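Plarkwood white desk – three months in

I bought the Plarkwood desk for our office in November, and I'm still a bit daft about it! It cost 132 pounds, which felt cheeky for something I sit at all day, but I'd happily pay it again.

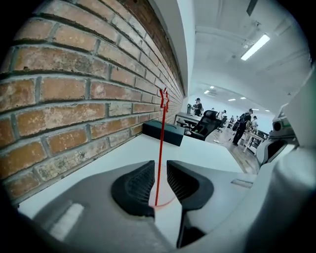

Putting it together took me 30 minutes with the little key they send, plus a bit of swearing over the last bolt (it goes in from underneath, so do that one before you stand it up). The white top wipes clean with a damp cloth – tea, biro, even the ring my Mugo cup left overnight. Against old red brick it looks lovely and bright, far better than the brown Josham I had before.

Grumbles? The feet only adjust a tiny bit, and our floor slopes, so I've got folded card under one leg. Máté Jakab at the next desk has ordered the same one.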